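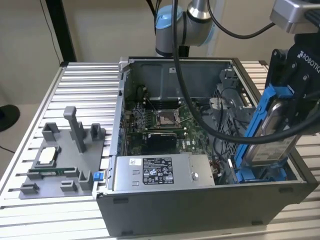

Home News People Shop Floor Events Contact

When I get to the Semeniuk refurbishing shop at 7 in the morning, Rocío Ayala already has a desktop open on the bench and wants me to see the drive bay. "Look at the blue carriers!" she says. "I must have pushed in thousands of those with my thumbs. I still dream about the click."

Ayala has rebuilt office computers here for 11 years. Since April, two robot arms have taken over part of the bench work at her station: hard drives, memory, processors. The parts wait in a printed holder on the left of the table, and she loads it herself before each run.

Was she worried when she heard? "Oh, sure. We all sat in the break room doing the math on our rent." Her hours stayed the same, she tells me, but the day inside them is very different. She used to do the same four motions until lunch. Now she spends most of her time on the machines that come back with odd faults (bent pins, bad boards, fans that howl), and she loves it. "I'm a detective now. I get the weird ones."

Farhad Hassanpour, who runs the evening shift, is just as happy, though he has a list of complaints. Cables are at the top of it. "A person moves a wire out of the way without thinking. The arm needs you to have thought of it already. So we tuck everything before we start, and we've gotten really picky about it." He also misses the talk. Two people used to work across from each other at that bench, and now it's one person and a screen. The shop moved the test racks closer so people would have somebody to chat with, and he says that helped a lot.

The shop finished 1,834 machines last quarter. Hassanpour is prouder of something smaller: he and Ayala wrote the loading order themselves, after the first one kept them walking back and forth all night.

"They asked us, and then they used what we said," Ayala says, reaching for the next case. "My wrists don't hurt on the drive home. I've started playing guitar again!"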